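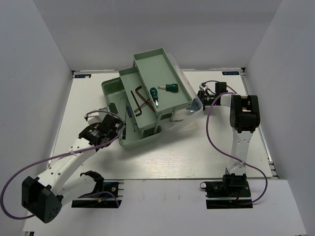
But surely a run saved is worth the same as a run scored, so why do we pay so much less for the glove? Someone asked me that in the corridor after last week's session, and it's a better way into tonight's topic than the one I had planned, so I've torn up my first page and we'll start there.

Unit 5: Valuing the backup catcher

Short answer: on paper, yes, the two runs are worth the same. If you stop one crossing the plate or you knock one in, the difference between the teams shifts by one either way. The trouble is how sure we are that we measured it. A home run is a home run, and two people scoring the same game will write down the same thing. A pitch nudged back into the strike zone by a quiet pair of hands is a judgement laid on top of another judgement (the umpire's), and when clubs aren't sure of something they pay less for it. I would too!

Now, the backup. Most of you wrote in your first piece of work that a backup catcher is there in case the starter gets hurt. Well, yes, but have a look at the calendar. The season is long, the squatting is brutal, and a day game after a night game nearly always means the number two man gets his gear on. For the exercises we'll give our backup 70 games, which is on the generous side, but it makes the sums easy and I like easy sums.

We're using the same four clubs as before: Romus, Allard, Kaneko and Ekmont. If you missed the last handout, Romus have money and an old roster, Allard have neither money nor patience, Kaneko have more young pitchers than they know what to do with, and Ekmont are rebuilding again.

What goes into the value

Hitting. Keep your expectations low. You compare a catcher's bat with other catchers' bats and never with the first baseman's, and I still get a few papers every year that forget this and conclude that every catcher in the league should be sacked.

Throwing. Runners caught stealing gets all the attention, but the runners who never set off matter too, and they don't show up in the percentage. A catcher with a frightening arm may have quite a dull caught-stealing figure, as only the quickest runners try him. Look at attempts per game as well, please. Also remember that half of a stolen base belongs to the pitcher, and some pitchers take all day to deliver the ball.

Blocking. Passed balls are charged to the catcher and wild pitches to the pitcher, and the line between them is one scorer's opinion. Add them together before you compare anybody.

Framing. See above. I'll take it seriously in week 16 when we do the pitch location material, so for now treat it as a tie-breaker.

Handling pitchers. I can't give you a number. I've tried catcher ERA and I don't trust it, mainly as backups so often get paired with one particular starter, and then you're just measuring the starter.

Worked example

Kaneko want a veteran backup. Allard have one, and they want a young arm for him. Allard's man hits very little, throws well and is owed 3 more years on his deal, which Kaneko aren't keen on.

Start with need. Kaneko have those young pitchers, and a steady hand behind the plate might be worth more to them than to anyone else in our little league. So the same player has two prices, one for each club, and a trade can only happen somewhere in the gap between them. If Allard value him more highly than Kaneko do, everyone goes home.

Then the contract. A backup's salary looks small beside a slugger's, but a long deal blocks the roster spot as well as costing the money, and you can't hide a catcher in left field when he stops being useful. I'd ask Allard to pay part of the final year and offer a slightly better pitcher in return. Others would do it the other way round and I wouldn't mark them down.

For next time

Read the chapter on positional adjustment, the second half especially. Then write a page as the Ekmont front office: you're losing, you've got a decent catcher who'll be too old by the time you're any good, and Romus have rung up. What do you ask for, and do you wait until July? Show me your working, even the messy bits (I can give marks for messy bits, I can't for a bare answer).

Bring your scoring sheets too. We didn't get to the dropped third strike.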